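Umasgate: clearing the back rooms

Gallery and notes, June

Umasgate has two back rooms, and for many years both were used for whatever did not fit elsewhere in the house. In June we emptied them, sorted what was there and put back what was worth keeping. This page covers that work. The list of contents is kept separately and can be had on request from Corina Fankhauser, who typed it up.

The larger room came first. It had the worst of the boxes, most of them damp at the bottom and none of them labelled on the side you could see. We carried everything to the hall, starting at the door and working towards the window, and wrote a number on each box as it went out. By the end there were 197 of them. A fair number held only other boxes, or newspaper that had been put round something that was later taken out.

Sorting was done on trestle tables in the hall. Crockery and glass went at one end, linen in the middle, and tools and fittings near the outside door so that the dirt stayed there. Papers were put straight into trays and left for the evening. We found early on that reading letters while sorting saucepans meant that neither job got done.

The list runs to 1,447 entries. A set of anything counts as one entry if it was complete, and each piece was entered separately if it was not. This was Corina's rule and it saved a good deal of arguing over the dinner service, which had lost its gravy boat and several side plates but had kept all its lids.

For storage we settled on Keva crates with clip-on lids, in two depths. The shallow ones are for glass and small china, one layer only. The deep ones take linen, curtains and the heavier kitchen things. The old tea chests were not kept, apart from one that is now used for kindling.

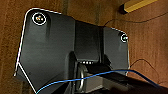
Alois Zwahlen wrote to us after reading the first version of this page. He thought we had been too quick with the linen. In his view old sheets should not go into a closed plastic crate at all, however dry they feel, and he would sooner see them on an open shelf with a cotton cloth over the top. He also asked what had become of the preserving jars, as he remembered a great many of them from the summers he spent here.

We have taken the first point. The sheets and tablecloths have come out of the crates and are on the upper shelves in the smaller room, folded in thirds with the creases facing the wall. They are to be refolded once a year along different lines. The blankets have stayed in their crates with cedar blocks.

The jars are all still here. Those with good rims went back to the pantry, and the chipped ones are in the shed for nails and screws. The rubber rings had perished and were thrown out.

The shelving is by Plattner and was bought second-hand from a shop that was closing. It is bolted to the wall at the top and stands on strips of wood to keep it off the stone floor. The uprights were slightly too tall for the smaller room, so they were cut down there - a slow job with a hacksaw, and one we would pay somebody to do next time.

Labels gave more trouble than expected. The first lot came off within days in the cold of the back passage. We changed to Conell tie-on labels, written in pencil, one on the handle and a copy inside the lid. Each gives the crate number, the shelf and a few plain words such as "cake tins" or "lamp parts". Anything longer than that is in the list.

Things that left the house went three ways. Sound furniture and duplicate kitchenware went to relations who had asked for them. Books we did not want were sold as one lot. Broken items, odd lids, frayed flex and more than 5 carloads of wet cardboard went to the tip.

Still to do: the window in the larger room needs a new catch, and the bottom shelf along that wall is being left clear until it has one. The trays of papers have been sorted by decade but not read. The picture frames are wrapped in blankets on the landing and will stay there until a dry place is found for them.

If you left something at Umasgate and would like it back, please write before the end of the summer and say as nearly as you can what it was. Corina will look it up and reply with the crate number.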